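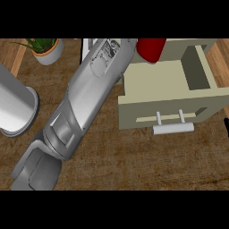
Light gray arm over a brown wooden floor.

Floor thread! I've spent most of February on my knees with a scraper and I have so much to say about old wood floors. Settle in.

The place is the upstairs of the old Mernoson building in Voltby, 1,282 square feet, and nearly 1,000 of that was under carpet when we got the keys. Green carpet. With a rubber pad that had turned to crumbs and stuck itself to everything.

First thing I learned: pad crumbs come up so much easier with a plastic scraper and warm water on a rag (a damp rag, please, don't flood it). I started with a metal blade and gouged the boards in the back bedroom. Those gouges are still there. They're going under the bed.

Second thing: staples. I thought I was done with staples on a Friday. I was not done with staples. Turn off the ceiling light, put a flashlight flat on the floor and they all throw little shadows. Best trick of the whole job!

Then you get to see what you've got, and this is the part I love. Ours is maple in the front and fir in the back, because the front rooms were for company and the back rooms were for everybody else. You can tell where the line is with your eyes closed – fir is softer and warmer under bare feet.

The hallway had a patch of particle board where a heater used to be. I drove out to the Cavalcanti salvage yard expecting nothing and came home with a bundle of old fir in the same width. SAME WIDTH. The color was off by a mile, but it sanded back much closer than I expected.

If you're patching, stagger the ends. A square patch catches your eye every time you walk past. Pull out a few extra boards and weave the new ones in. It took me a whole afternoon for something the size of a doormat and I'd do it again tomorrow.

Sanding: rent the big drum machine if you've used one before. If you haven't, get the one with the flat vibrating pad. Slower, much kinder. Keep it moving, go with the grain, vacuum between grits, then vacuum again when you think you don't need to.

Finish! I went back and forth on this for weeks. Ended up with Lellent hardwax oil, 2 coats in the bedrooms and 3 in the hall and kitchen. It goes on thin and you buff off the extra, and the maple went from chalky to honey while I was standing there looking at it.

Oily rags can heat up and catch fire on their own, so lay them out flat outside to dry or put them in a metal can of water with a lid. I'm repeating this one because my neighbor had never heard it and neither had I until I read the label.

What I left alone: the ink stain by the window, the row of tack holes on the stairs, and a dip in front of the kitchen sink where people stood for years doing dishes. I stand in it now too.

Still to do: baseboards, the closet I've been pretending doesn't exist, and one squeak right outside the bathroom door. If you've fixed a squeak from above without wrecking the finish, tell me how – I'm all ears. And show me your floors!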